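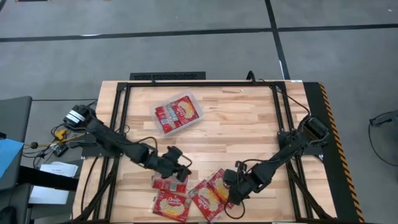

Red snack packets and a clear plastic bin on the table.

Sitaner Frontier Newspapers: Data Card

Version of September 1, 2024

What's in it

Sitaner is a collection of 3000 short newspaper items from the mining camps and cow towns of the American West, typed out in full and tagged by subject. Most are court reports, notices of reward, stagecoach news and letters to the editor. There are also adverts, and they're a joy! One dentist pulled teeth in the back of a saddle shop and took payment in oats.

The items come from the Petkov scrapbooks, a set of five bound volumes in which somebody pasted cuttings for years with no regard at all for order. We have kept the scrapbook order in the file and added a separate column for the printed date, where there is one.

Files

items.csv – one row per item, with volume, page, town, date, subject and full text
towns.csv – spellings of town names as printed, matched to a single modern form
checked.csv – the 1000 items read twice against the page

Columns that need a word of warning

town: many camps changed name, moved up the valley or vanished within a few seasons. We give the name used in the paper and leave the rest to towns.csv. Gidutico alone has four spellings, and our favourite has two q's in it.

date: 300 items have no date. Please don't fill these in from the items next to them on the page, as the cuttings were pasted any old how.

subject: an item can have more than one. A report of a stolen mule that ends in a wedding is tagged as both (there really is one, volume 2, page 41).

How the text was made

Everything was typed by hand from the scrapbook pages. Original spelling and capitals are kept. Words we couldn't read are marked [?], and a missing corner is marked [torn]. The checked items were then read aloud by one person while another followed the page – slow going, but great fun with the livelier editors.

Known problems

Volume 4 has water damage and a lot of [?] marks. Reports of hangings and shootings are often second-hand and sometimes plainly made up, so treat them as what people were reading and look elsewhere for what happened. Some items use insulting words for Native, Chinese and Mexican people. These are left as printed.

Changes

The May release had the Faritz items under the wrong volume number. That's fixed now, and the row numbers after them have shifted, so do update any saved lists.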